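周四去Lakside看双臂：我的预算笔记

我们组明年想添一套双臂工作站，账上批下来58万，多一分都没有。所以周四上午我拉着雷凤英（Fengying Lei）一起跑了趟Lakside的开放日，想看看这笔钱到底该怎么花！

接待我们的Delphine Iwasaki很爽快，没放宣传片，直接带我们去看仿真。她的意思是先在仿真里把活儿跑一遍，再谈买哪个型号，省得机器到了才发现够不着（我们前年就吃过这个亏，唉）。

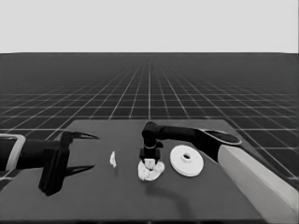 仿真里的双臂台面，右臂夹爪正压在一团白色的东西上

我最关心的是夹爪。报价单上臂和夹爪是分开算的，Claker那款细长指尖的要加钱，交货期大概16周。凤英说零件小、形状又杂，指尖这笔别省，我同意，回来就把它挪进了“必买”那一栏。
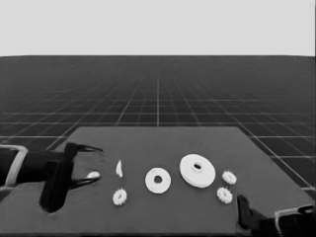
再就是仿真授权，按年收费，首年含在套餐里，第二年起另算。这种钱最容易漏！我当场追着Delphine问清楚了续费怎么走，还请她把培训也单列出来，不然财务那边又要退回来重填。

午饭前她还让我们换了个角度，又看了一遍台面。我顺手记下一条：台面尺寸要先定，臂的安装位置跟着台面走，别反过来。

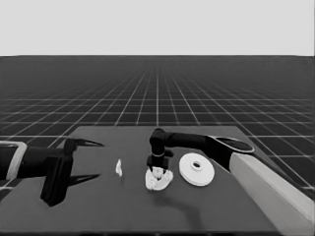 回来以后的打算

先租后买。Lakside可以只租仿真席位，租满9个月能抵一部分设备款，我倾向走这条路。Bach那边的报价11月才到，到时候两家放一起比，夹爪备件和运费都要写进去。凤英负责列零件清单，我去量实验室那张桌子。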